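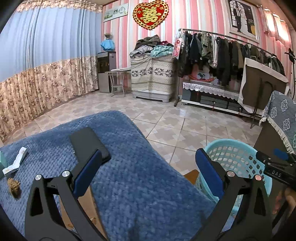

How to wash and dry a knitted blanket

A knitted blanket will last for years if it is washed gently and dried flat. Most of the damage I see comes from hot water, wringing, or hanging the blanket over a line while it is heavy.

Before you start

Read the care label first. If it has gone missing, treat the blanket as wool and wash it cold. Clear everything off the blanket and shake it outside. Check both sides for pulled loops and small holes. A hole should be mended before washing, as the stitches around it will run once they are wet.

To fix a pulled loop, turn the blanket over and use a blunt needle or crochet hook to draw the loop through to the back. Don't cut it.

Test the colour by pressing a damp white cloth on one corner for a minute. If dye comes off, wash the blanket on its own.

Washing by hand

Fill the bath with enough cool water to cover the blanket. Add a wool wash, using the amount given on the bottle. Swish it in before the blanket goes in.

Press the blanket down with flat hands until it is soaked through. Leave it for 20 minutes. Don't rub or twist it. Let the water out, push the blanket to one end of the bath and press as much water from it as you can. Refill with water at the same temperature and press again. Two rinses are normally enough.

Washing by machine

Only do this if the label allows it. Use the wool cycle, and keep the spin below 900. Put the blanket in a large mesh bag or a tied pillowcase. It should fill no more than half the drum. My own blanket weighs 826 grams dry and fits easily in a 7 kg machine.

Drying

Lay the blanket on dry towels, roll it up and kneel on the roll. Change the towels and do it again. Then spread it on a clean sheet or an airer with a flat top, away from radiators and strong sun. Pull the edges straight and pat it back to the size it was before washing.

Turn it over after a few hours. In August mine dries in a day. In winter allow three.

Storing

Fold it, don't hang it. Make sure it is fully dry, put it in a cotton bag and refold it along different lines every couple of months.

Reece Marsden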